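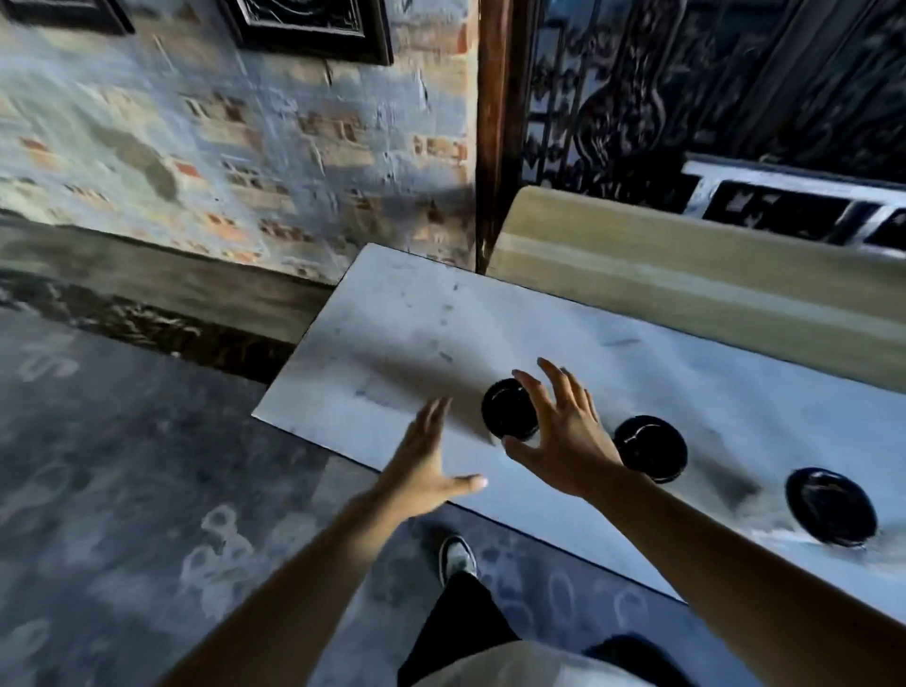
Three black discs on the white slab

Forum index > Small Food Business > Packaging and Supplies

Topic: Lids popping on 12 oz hot cups after supplier change

k_sakai
Posted Dec 29, 2018
I run a two-window coffee counter at Clerstead. Until September we bought cups and lids from the same line. Our distributor then moved us to Skirkivia cups and kept sending the old lids. Both are sold as 90 mm. On paper they match. In use I get leaks at the seam and a lid that lifts if the customer squeezes the wall below the rim.

I logged one case of each. Old cups: 1,000 served, 5 returned for leaks. New cups: 880 served, 30 returned. Same drinks, same staff, same fill line.

Has anyone measured the rolled rim on these? I have calipers but no reference drawing.

hattori_h
Nominal diameter tells you very little. 90 mm is a size class. What matters is the outside diameter of the roll, the height of the roll, and how much it flattens at the side seam. A lid snaps over the roll and seals on the underside. If the roll is too shallow, the lid goes on easily and comes off easily.

Measure across the seam and then at 90 degrees to it. Take the readings on an empty cup at room temperature, then again on one that has held hot water for ten minutes.

Kanako K
Before you buy tooling-grade calipers, look at how the lids are going on. At our place the leaks were almost all technique. People push down in the center with a palm. That bows the lid, the far side rides up on the rim, and it looks closed when it isn't. Thumbs on opposite sides of the edge, press, then run one thumb all the way around. Sip hole away from the seam, every time.

k_sakai
Technique has not changed. The staff are the same people who had 5 returns on the old cups.

Kanako K
Technique that worked on a forgiving rim may not work on a fussy one. Both things can be true.

hattori_h
I disagree with putting this on staff. A jump like that after a supplier change is a fit problem until shown otherwise. Training people to compensate for a bad fit works for a week or two and then there is a rush.
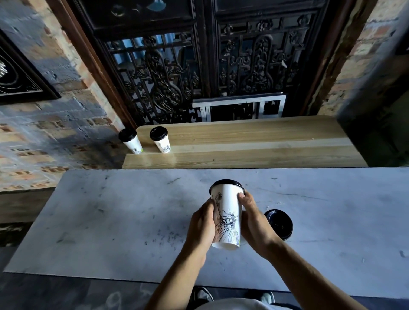
Also check where the grip lands. On a tall cup most people hold the upper third when handing it over, and that is where wall stiffness counts. Thin single-wall stock goes oval under a light squeeze and the lid lets go on the long axis. If the new cups use lighter board you will see it with an empty cup and no instruments at all.

t.ishida
Worked in converting for a while, not for either supplier. The seam is the usual culprit. Board is doubled there, so the roll has a step in it. A good lid has enough give in the skirt to follow the step. Polystyrene lids are stiff and crack or bridge. Polypropylene follows better but feels loose going on, so people complain about it. What is the resin code on yours?

k_sakai
Code 6 on the lids, so polystyrene. Measurements, average of ten cups each:
Old: 89.9 across seam, 89.7 at 90 degrees
New: 89.8 across seam, 89.1 at 90 degrees

hattori_h
There it is. The new roll is out of round by 0.7. Ask for the matching lid from the same maker before you change anything else.

Kanako K
Fine, I'll give you the ovality. I would still do the thumb pass.

t.ishida
Check how the cups are stored too. Sleeves laid on their sides under other boxes will go oval in a warm stockroom. Stand them upright and measure a fresh sleeve from the middle of the case.

k_sakai
Sleeves are on their sides, yes. Bottom shelf. Will restack and measure again when the next case comes in.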